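Handheld gripper pair: left tracks fine, right drifts. Marker cube or bracket?

mulugeta_a
We run one pair of hand-held grippers with a white marker cube on each, used at a round table for box packing demos. Since the last bracket change the right cube reports a slow yaw offset. Left is stable. It starts under one degree and reaches three by the end of a 60 minute block. Recalibrating clears it and then it comes back. Exposure is locked and the room lights have not changed. Brackets are the Plivitov clamp type, single screw.

cunex_bench
Single screw is your problem. The cube can rotate on it. Put a paint line across the screw head and the bracket, run a block, check the line.

Liya Gebreyes
I would look at print wear before touching the screw. We had a cube with one scuffed face and the solver kept flipping between two poses whenever that face was dominant. In the log it looked like rotation until we plotted it per face. Which faces does the right cube show during a normal reach?

mulugeta_a
Mostly the large front one, with the side faces at an angle. Two views from the station, the second from the camera on one of the grippers: 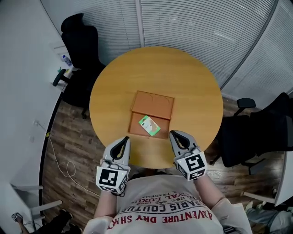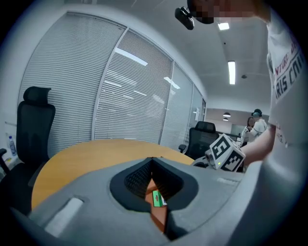

Paint line is on as of this morning. Wiped all faces with a dry cloth, no scuffs I can find under a loupe.

cunex_bench
Then wait for the line. What torque are you using on that screw?

mulugeta_a
Hand tight with the short key. There is no figure on the Plivitov sheet.

Liya Gebreyes
Hand tight into a plastic bracket creeps. I still don't accept it as the whole answer - creep would not go back to zero after a recalibration and then grow at the same rate every time. Log the per-face reprojection error as well.

andeo_tech
It can if the operator grabs the cube to reseat the gripper between blocks. Ours did. We banned it and 100 blocks later the offset was gone.

mulugeta_a
17 Apr 2022 update. Paint line moved, clearly visible by block two. Per-face error is flat across all faces, so print wear is out. Swapped to a two-screw bracket with a locating pin, threadlocker on both, cure overnight. First 23 blocks since then: no measurable yaw.

Liya Gebreyes
Fair enough on the print. Keep the per-face log running, it costs nothing.

cunex_bench
Check that your threadlocker is rated for that plastic. Some grades craze it and you get a cracked boss by September.

mulugeta_a
It is the plastic-safe grade. Left bracket gets the same swap tomorrow.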